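The Feter Unit - small lock-up shop to let, Branine Arcade

Lambrechts Lettings

Ground floor lock-up, 2 rooms plus a kitchenette, to let on a new lease

I've been letting shops in this town long enough to have my favourites, and the Feter unit is one of them. It's the corner one at the far end of the Branine Arcade, the end with the bus stop, and if you've ever bought buttons or zips in town you've probably been in it. The Feter family ran their haberdashery there for years and the name stuck, so that's what we all still call it, me included, even though the lease says Unit 7.

I'll give you the dull facts first and then tell you what I think.

Rent: 2,734 a quarter, payable in advance
Service charge: included in the rent, reviewed every September
Deposit: one quarter's rent
Lease: three years, with a break after the first
Use: retail, or light office with the landlord's consent
Available: from 5/1/20

The arcade as a whole has nearly 200 metres of covered walkway, and people do cut through it on their way from the car park to the market square, especially when it's chucking it down. That's worth more to a small shop than you'd think. Maarten Timmermans, who looks after the books for the landlord, will tell you the arcade is busiest on wet mornings and I'd back him up on that from years of standing in doorways with a bunch of keys.

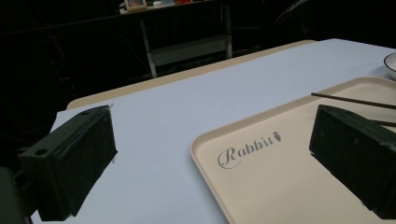
So, the layout. You come in off the arcade into the front room, which is the bigger of the two and has windows on both sides of the corner. The door opens inwards (mind the step, I still catch my toe on it). The front room is squarish, with a good run of blank wall along the left for shelving, and the sockets are where you'd want them for once - two by the counter position and the rest spaced along the back. Behind that you go through to the stock room. It has no window, so plan your lighting, but it's dry and it has a proper door with its own lock, and it leads on to the kitchenette and the loo.

The landlord had the wiring tested before putting it back on the market and I can send you the certificate. The heating is electric. It's fine in the front room and a bit slow in the back, so if you're going to have somebody working out there all day, ask me about it and I'll see whether we can get a second heater agreed as part of the lease.

There's a service yard behind, shared with the other units. Deliveries are mornings only, before ten, and please do take that seriously! The gates get shut at ten and the bakery needs the yard after that. You can't park there. Tenants get a reduced rate at the car park across the road, one permit per unit, and you apply for it through us.

What would work in there? I get asked this a lot and I always say it's your money, not mine, but I've got opinions. Anything small and giftable would do well, or repairs of any sort - shoes, watches, phones. We've had a couple of people ask about coffee. I'm afraid it's a no to cooking, as there's no extraction and no way of putting any in without going through the flats upstairs. Tea, coffee and bought-in cakes might be possible, but you'd need to talk to the council about the use and I'd want to see that in writing before we drew anything up.

Veerle Jansen has the wool shop two doors along and she started out in a market stall. Kunside, the framing people, are opposite and they've just signed up for another three years, so you'd have settled neighbours on both counts. The unit in between is let as well, to a travel agent.

The fascia board over the door comes with the unit and you can paint it in any colour from the arcade's list. Lettering has to be approved, but I've never known that take longer than a week. No flashing signs and nothing standing out on the walkway, I'm sorry to say. A-boards got banned after one too many trips.

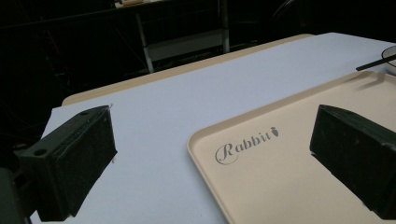 Table with a pale paper covering.

A few things people forget to budget for. Business rates are separate from the rent, and you'll need to check with the council whether you qualify for small business relief (plenty of our tenants do, but I can't promise it). Contents insurance is yours to sort out. The landlord insures the building and the glass. Water is metered and shared out between the units, and it's a small bill unless you're a hairdresser. Electricity is on your own meter, and you can choose your own supplier from the day you get the keys.

We'll also want two references, one from a bank or an accountant and one from a previous landlord if you've had one. If this is your first shop, don't let that put you off - a short business plan will do instead, and I do mean short. A couple of pages is plenty. Wilmer Benavides in our office reads all of them and he'll ring you if he's got questions.

On rent-free periods: yes, there's some room. The landlord would look at a few weeks at the start to let you fit out, a bit more if you're putting in new flooring, as the present lino has seen better days near the door. Ask for it early on. It's much harder to sort once the solicitors have got hold of the draft.

Viewings are by appointment with me, Evelien Claeys, or with Hanneke Schouten when I'm out. Mornings are easiest. Give the office a ring or drop in, we're above the chemist's at the market end of the arcade, and bring a tape measure if you've got shelving in mind. Plans are available on request, and the stock room door is narrower than it looks on them.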